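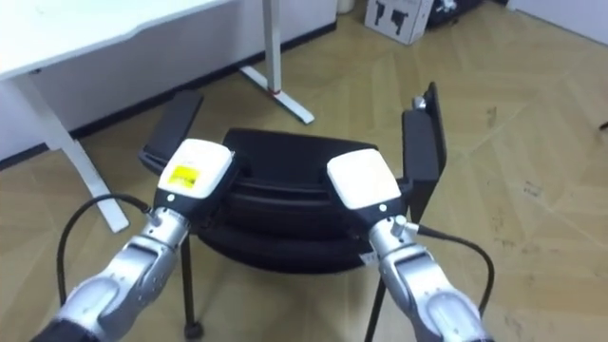

Black, padded and going nowhere: an office chair on parquet.

Every household I know has one chair that is not for sitting on. Ours is black, upholstered in fat rounded bands like a well-fed caterpillar, and came from the Killcombe clearance shop in February, when I had decided that my back was the reason I wasn't writing.

It spent its first week with us as furniture. After that it became a place to put a cardigan, then a second cardigan, then the post.

Bergþóra Hviid, who re-covers seats in a workshop behind Hallach station, has little patience with this. "People buy a chair for the person they mean to be," she told me, pressing her thumb into a cushion. "Then they sit on the sofa." She thinks armrests do most of the harm. Set them too high and your shoulders end up round your ears; too low, and you lean to one side like a tired bus passenger. Her advice is to raise or fold them if they'll move, pull the chair right up to the desk and try it for two evenings before blaming anyone.

She is also firm on floors. Parquet and a heavy chair make poor friends, and dragging is how you get those pale crescents landlords notice at once. Lift it, she says, or put felt underneath - the thick sort, not the stickers that come off on your sock.

I did my two evenings. My back was fine. The writing was much the same, and the cardigans have moved to the bannister, where my husband has started to complain about them.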